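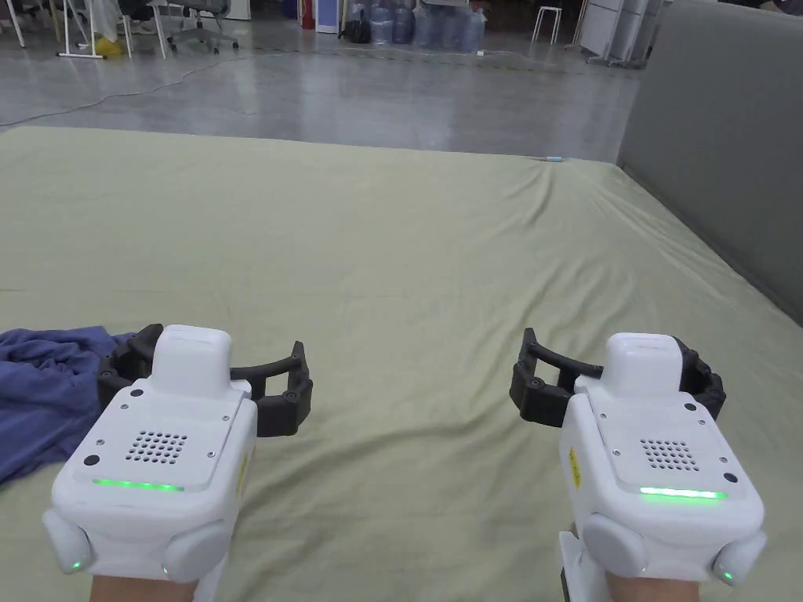 Section 7. Fault 43: Jaw Does Not Close

October. By Graziella Pace

Fault 43 is logged when a Jarna hand-held gripper receives a close command and the jaw stays open. The session log shows the command at full value, with no change in finger position for 300 milliseconds. The fault can affect one unit or both.

CAUTION: Keep hair, sleeves and the free hand away from the fingers until step 3 is complete. A stalled jaw can close without warning.

1. Stop the recording. Do not delete the session; mark it 43.

2. Hold both grippers just above the work surface, jaws open, fingers pointing away from you.
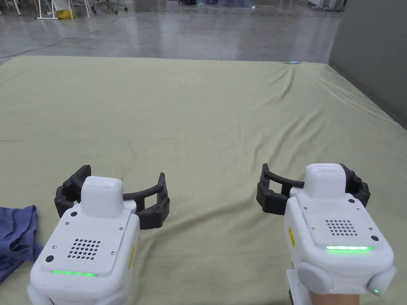
Figure 7-2. Grippers held over the sheet, jaws open, green strips lit.

3. Power off the affected unit, then set it down on its base.

4. Check the finger links for thread or lint. Remove it with plastic tweezers — never a blade.

5. Move each finger by hand through its full travel. If a link binds, replace the finger set (part 376 left, part 377 right).

6. Power on and run ten open and close cycles with nothing in the jaw.

NOTE: A green strip means the unit has power and a link to the host. It does not clear Fault 43. Check the log before you resume.

7. If the fault returns, take the unit out of service and send the log to Brusomov support.

Related sections
Section 6. Pairing Left and Right Units
Section 8. Fault 44: Jaw Does Not Open
Section 9. Cloth Handling on Soft Surfaces
Holzer Charger: Safe Use
Eltura Log Viewer: Quick Start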